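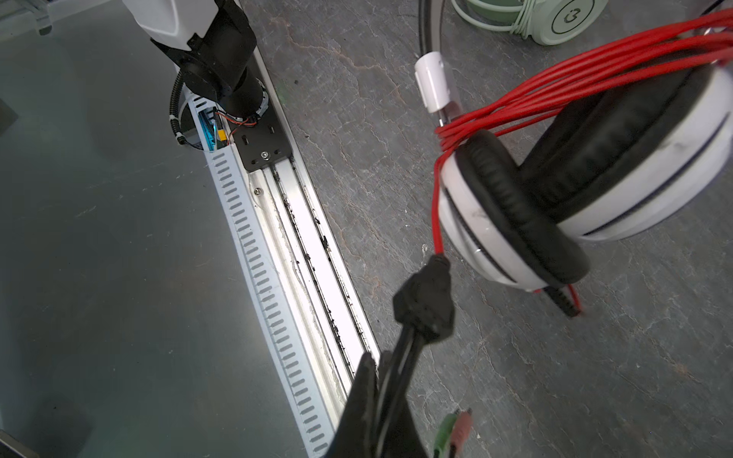
Thiện Võ thinks the whole exercise is pointless, and his opinion should come first because he has handled more headset leads than I have: a cable tangles when it is put away by someone in a hurry, and no spreadsheet will slow that person down. He may be right. I have kept the spreadsheet anyway.

Sultwood Headset Cable Log
README, second release

What this is

A table of wired headphones and headsets kept on shared shelves and tables, with a note each time of how the cable had been put away and how much bother it was to get it free. There are 331 entries covering 54 headsets. Most are over-ear pairs with one or more audio jacks. Earbuds are left out. We tried them in the first release and the entries were all the same word.

What it is for

It was started to settle an argument about whether braided cable is better behaved than plain rubber cable. The people who sell braided cable tend to say so, and I wanted to see it. If you are choosing headsets for a classroom, a library or a language lab, the log may be some use to you. If you want proof that one winding method beats all others, look elsewhere, and please be suspicious of anyone who offers it.

Files

entries: one row per time a headset was picked up to be used or sorted
headsets: one row per headset, with its colour, cable type and plugs
wording: the terms we allowed in each column, and the ones we stopped allowing
readme: this file

Columns in entries

headset: short name, usually the colour of the ear cups and cable, such as white/red
stored: hung, flat, boxed or heaped
wrap: none, loose coil, figure of eight, round the headband, round the ear cups, other
neighbours: whether another headset's cable was touching or caught in it
snag: where it caught first, if it caught — plug, splitter, ear cup, headband, another cable
effort: 0 to 3, see below
remarks: free text, often unhelpful

Effort scores

0 means it came away in one go.
1 means a shake or a single loop lifted over something.
2 means both hands and some thought.
3 means it was put down and left for later.

Those are feelings with numbers attached. Hưng Thân gives a 1 where I would give a 2, and has done so all the way through. There are 121 entries scored by both of us. Use those if you care about the score at all, and don't average ours together and call the result a measurement.

Wrapping round the headband

This is the wrap people argue about. The white pair with the red braided cable is a fair example: red coils bundled about the headband and across the headphone, and a black cord on the far side of the junction where the red begins. It looks tidy enough on a shelf. The complaint is that a bundle like that has no obvious beginning, so you pull at whichever end you can find and the coils close up. The defence is that it keeps the cable with its own headset and out of everybody else's. Both remarks turn up in the log, sometimes from the same person in the same month.

I would not take a firm position from these entries. Headbands differ in width, and a wrap that slides off one will grip another.

Splitters and junctions

The first release had no word for the moulded piece where one cable becomes another, so snags there were written down as "plug" or "middle bit". We went back over the old rows and changed the ones we could be sure of. The rest still say "plug" and are probably wrong. Anybody quoting the plug figures from the first release should stop.

Plug colours

Headsets with separate jacks usually have one green and one pink, the green for sound and the pink for the microphone. We recorded colour because it was easy. It tells you nothing about tangling that I can find, although two loose ends are plainly more trouble than one.

Braided against plain

You'll want the answer, and I don't have a clean one. Braided cable holds a coil longer once it has been coiled. It also drags against itself, and a tight loop in it takes more persuading. Plain cable springs open sooner. The trouble is that our braided headsets are mostly the newer ones, and newer things get put away with more care for the first few weeks. Bandport's shelf and the Skideck table were sorted by different people as well, so comparing the two places mostly compares the people.

Known problems

Headsets that behave badly get picked up less, so they have fewer rows.
"Loose coil" was used for anything round until May.
The neighbours column is blank for the whole of the Trương box. Treat blank as unknown, please, and never as no.
Cables get replaced. The headsets table shows the current one only.
Nearly all the remarks written late in the day are grumpier. I have left them as they are.

Changes in this release

Added splitter as a snag term.
Removed "neat" from the wrap column. It was a compliment, and it had been given to four different wraps.
Merged 2 headsets that were the same headset.

Corrections

Send the row and what you think it should say. Corrections from someone who was there are taken first. Suggestions for a better way to coil a cable go in the remarks file, where there are plenty already, most of them contradicting each other.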